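Hallell Tabletop Voting Screen

Item 253. Updated August 2009

The Hallell is a folding privacy screen for polling places, union votes, school board elections and town meetings. It stands on any ordinary table and gives one voter enough cover to mark a paper ballot. Two screens fit side by side on a 60-inch table.

Panels are white corrugated plastic with taped edges. They wipe clean with a damp cloth and take a printed label or a county seal on the outside face. The screen folds flat – no tools, no loose hardware – and goes back in its sleeve for storage. Screens are sold in packs of 5, with one carrying sleeve per pack.

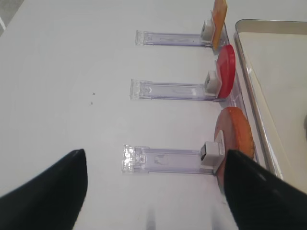
Set up the screens before the doors open and check the view from the line, the check-in table and any windows. Place each one at least an arm's length from the next where the room allows. The foot pads hold best on a flat, clean top, and a smooth white tabletop like the one under the three clear plastic holders is a good surface for them. Folding tables with a textured top will also work, but press the pads down firmly. Tablecloths should come off first.

The instruction card slot on the center panel takes a half-letter sheet. Cards are not included, as wording differs by state and often by county. Ask your election office for the approved text.

Changes since April: the side panels are now 2 inches deeper, and the old metal clips have been dropped. Older Hallell screens will still fold into the new sleeve.

Also available: Brarnine ballot box with numbered seals, Brarnine replacement seals, Hallell floor-standing booth (wheelchair height).

Orders ship from our Kutville warehouse. Purchase orders are accepted from cities, counties, school districts and tribal governments. For an election less than three weeks away, please call before ordering.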